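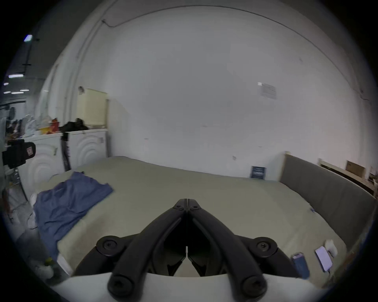 Developing black and white film at home, the quick version

Right, writing this between loads of washing up so forgive the mess. People keep asking how I do my film at home and I keep typing the same email. So. One page, link to it, done.

This is for ordinary black and white 35mm. Colour is a different beast, not covering it.

What you need

A developing tank with a reel. Mine's an Ovida, second hand, lid a bit stiff.
Developer, stop, fixer. Wetting agent if you can get it.
A thermometer. A jug or three. A timer, phone is fine.
Scissors, a bottle opener for the film can, pegs.
Somewhere properly dark, or a changing bag.

Practise first

Get a dead roll. Load it onto the reel in daylight, looking at it. Then again with your eyes shut. Then again. I did this for a whole evening in October, telly on, and it was the best thing I did. If you skip it you will end up sweating in a changing bag with a kinked film and no way out. Ask me how I know.

Loading for real

Everything in the bag before you start. Tank, lid, centre column, reel, scissors, opener, film. Check the centre column twice. Without it the tank isn't light tight and your pictures are gone.

Pop the can. Trim the end of the film square, snip the corners off. Tiny snips. Feed it under the lugs, then twist back and forth. If it sticks, stop. Don't force it. Back it out a bit, tap the reel, try again. Damp reels are the usual culprit, so dry them the night before – hairdryer if you're in a rush.

Cut the film off the spool at the end. Reel on column, column in tank, lid on. Click. Now you can have the light on.

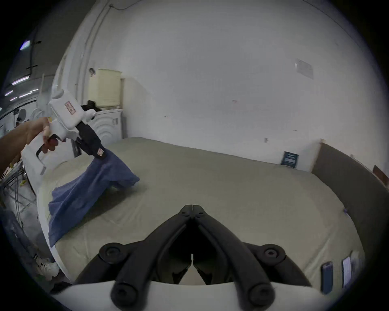
Mixing

Look up your film and developer together on the maker's chart. Times differ loads, don't guess and don't borrow mine. Mine for Rivas at normal speed is one part developer to 29 parts water, but that's my tap water, my tank and my habit of doing things a certain way.

Get everything to the same temperature. I stand the jugs in the sink in a few inches of water and go and make tea. Fixer and stop can be a touch off, the developer can't really.

Label the jugs. Masking tape, marker. I once poured fixer in first. Clear film, start to finish. Roll from a whole weekend in Pavholm, nothing left of it.

Developing

Pour in the developer, start the timer, cap on. Turn the tank over gently for the first half minute, then a few turns every minute after. Rap it on the worktop each time to knock the bubbles off. Gentle. You're not making a cocktail.

Start pouring out a few seconds before the time's up. Stop bath in, half a minute, out.

Fixer in. 5 minutes for most, check the bottle. Same turning over as before. Keep the fixer afterwards, it goes back in teh bottle and does plenty more films.

Now you can open it and peek. Everyone peeks.

Washing and drying

Fill with water, turn it over a good few times, dump. Repeat with more turns each time. Last rinse gets a drop of wetting agent. A drop! Too much leaves scum.

Hang it in the bathroom, peg at the bottom so it doesn't curl. Run the shower hot for 2 minutes beforehand, settles the dust. Then shut the door and keep everyone out. I don't squeegee. Damir Mujić does, with his fingers, and his negs are cleaner than mine, so who knows. I got a scratch the full length of a roll doing it and never again.

Leave it until it's bone dry. Overnight if your patient. Cut into strips, sleeve them. I use Enell sleeves, they fit my binder.

If it went wrong

Thin, pale negs – not enough developing, or too cold.
Very dense – too long or too warm.
Purple or milky – needs more fixing, just put it back in.
Half moon marks – kinks from loading. Practise more.
Totally blank, no edge numbers either – developer dead, or wrong jug first.
Blank but edge numbers fine – the camera, or the film never wound on.

Old chemicals: check what your council says before tipping anything down the sink, used fixer especially.

Scanning is another page, when I get round to it.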